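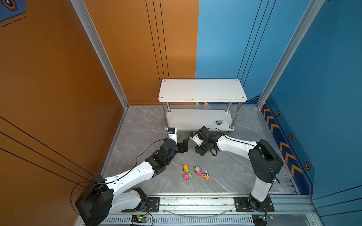

A white two-tier shelf on a gray marble-patterned floor.

Do you need a storage system?

Every April the emails start. Lultitz has a new modular range, Fivatine has an app that tells you where your winter gloves are, and somebody forwards both to this newsletter asking if they're any good. Fair question. I have my doubts.

The Lultitz starter set runs to 56 pieces and costs close to what I paid for my first couch. The brochure says it will give you back 20 minutes a day. It doesn't say how they measured that, and I wrote to ask. No reply yet. If I were losing 20 minutes a day looking for things, I think I'd have noticed.

Fivatine is cheaper up front, but you have to label and log everything you own before it's any use to you. One reader on Omar Street got to 700 entries and then quit — she still can't find the tape measure. The free version also stops after three rooms, and you only learn this when you try to add the fourth.

My own view is that most of us have too much stuff and a product that holds more of it won't help much. A plain shelf is fine. So is a box with a word written on the side in marker. Chaudhary Hardware will cut boards to length if you bring your measurements, and they'll take back brackets you didn't use.

If you've had one of these systems for over a year and still use it, write in. I'd like to hear from you, and I'll print the good reports along with the bad. Photos of the closet welcome, provided you didn't clean it first.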